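Home | News | Projects | Press | Contact
Last updated: 8 Aug 2018

Eler starts home recording project for household robots

Eler today announced Ukel, a project to collect examples of everyday tidying for a system that learns by watching people work. The recordings are made in lived-in homes with hand-held grippers. A person holds the tool, picks things up and puts them down, and the camera on it records each move.

The first stage covers 13 homes and 101 household tasks, most of them in bedrooms and laundry areas. Hviid supplies the grippers, and Kundex will store and sort the recordings.

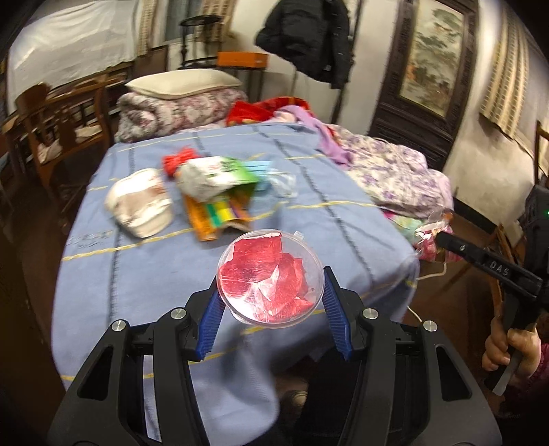 A clear container with a round lid, held between the gripper's pads over a bed.

"We want the learning system to see homes as people keep them," said Keir Pollock, project lead at Eler. "Blankets, bags, cables on the floor – all of it stays in." 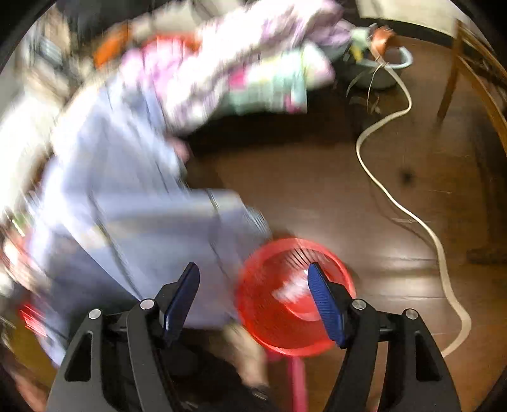 Each recording is checked by two people before it goes into the training set. Takes with fast movement are kept if the start and end of the task can be made out. Residents may ask for any recording to be removed.

The first stage runs until January. Eler will then train a model on the recordings and test it on four tasks that were left out of the set. Results will be posted on the Ukel project page.

Press contact: Keir Pollock, Eler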